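«La pinza decía que estaba cerrada y no lo estaba»

Krisztina Bakos explica el fallo que detuvo siete semanas el trabajo con pinzas manuales en Dovhaniuk
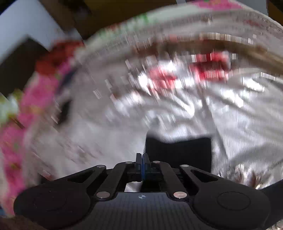

Tiempo de lectura: 4 minutos

El primer aviso llegó en forma de queja. Una de las personas que graban tareas domésticas para Dovhaniuk dijo que la pinza «raspaba» al cerrar los dedos. Krisztina Bakos, responsable de mantenimiento del equipo, la desmontó, limpió las articulaciones y la devolvió al día siguiente. No encontró nada raro.

«Ese fue mi error», dice. «La revisé abierta y cerrada, sobre la mesa y sin carga. En esas condiciones funcionaba perfectamente».

Las pinzas se llevan en la mano. Quien graba recoge con ellas objetos de la casa, los mueve, los guarda, y lo registrado se usa después para entrenar a Ketura, el brazo de la empresa. Dos dedos paralelos se mueven con un juego de bielas unidas por pasadores metálicos. Si las dos mitades trabajan igual, los dedos llegan juntos al centro. Si una de ellas tiene holgura, no.

Eso era lo que pasaba. Un pasador de la parte inferior se había desgastado y, al apretar, uno de los dedos se quedaba atrás. La apertura se calculaba a partir del otro, y el registro daba por cerrada una pinza que todavía dejaba hueco.

«La pinza decía que estaba cerrada y no lo estaba», resume Bakos. «Con una caja rígida se nota poco, porque la caja misma frena los dedos. Con tela es otra cosa. Una sábana se escurre por ahí y en los datos aparece como bien agarrada».

El fallo salió a la luz cuando ya se había entrenado con esas grabaciones. En las pruebas, Ketura levantaba el brazo con los dedos a medio cerrar y dejaba la ropa donde estaba. Al principio se pensó en un problema del motor. Se cambió el motor y el resultado fue el mismo.

Rhiannon Skyrme, que lleva la seguridad de las pruebas, recuerda que lo de la ropa no le preocupaba demasiado. «Que se caiga una camiseta me da igual», dice. «Pedí parar cuando vi que el brazo hacía lo mismo con un vaso. Lo levantó, lo llevó hasta el borde de la encimera y allí se le fue». Había una persona al otro lado de la encimera. No se hizo daño, pero Skyrme escribió el parte esa misma tarde y las sesiones quedaron suspendidas.

Tardaron en convencerse de que el origen estaba en las pinzas de mano. Bakos volvió a probar la unidad de la queja, esta vez sujetando una tira de tela y tirando de ella. La tela salió sin esfuerzo - la lectura no se movió. Después hizo lo mismo con el resto de las unidades. Había más con holgura, casi todas de un lote de pasadores comprado a Banedar.

Pregunto si el proveedor ha reconocido el defecto. Bakos prefiere no cargarle toda la culpa. «Los pasadores cumplían lo que pedimos. Nosotros pedimos una pieza para 1.000 cierres entre revisiones y luego dejamos pasar muchos más. No llevábamos la cuenta por unidad. Ahora sí».

De las grabaciones hechas con las pinzas afectadas se han retirado 307. Otras se han conservado porque la posición de los dedos podía corregirse a partir del vídeo. Es un trabajo lento, y Bakos admite que no siempre compensa. Cuando el objeto tapa las puntas no hay manera de saber si el cierre fue completo, y esas van fuera.

Los cambios son sencillos. Cada pinza se revisa a los 400 cierres, con carga. Antes de grabar hay que sujetar una tira de tela y tirar de ella; si se escapa, la unidad no sale. Las quejas de quienes graban se anotan aunque la revisión no encuentre nada, y una segunda queja sobre la misma pinza la deja fuera de uso.

Skyrme pidió además un cambio en el brazo. Ketura ya no se fía solo de la apertura: si después de cerrar no detecta peso, se queda quieto y avisa. «Para demasiado», reconoce. «Con un calcetín para casi siempre, porque pesa muy poco. Los compañeros se desesperan. Yo de momento lo dejo así».

El fabricante de las pinzas, Drundesus, prepara una versión con lectura independiente en cada dedo. Las primeras unidades deberían llegar en mayo. Bakos las probará antes de decidir si sustituye las actuales.

Conserva el pasador gastado en un cajón del taller. A simple vista cuesta distinguirlo de uno nuevo. «Hay que pasar la uña», dice. «Se nota un escalón pequeñísimo, en un solo lado».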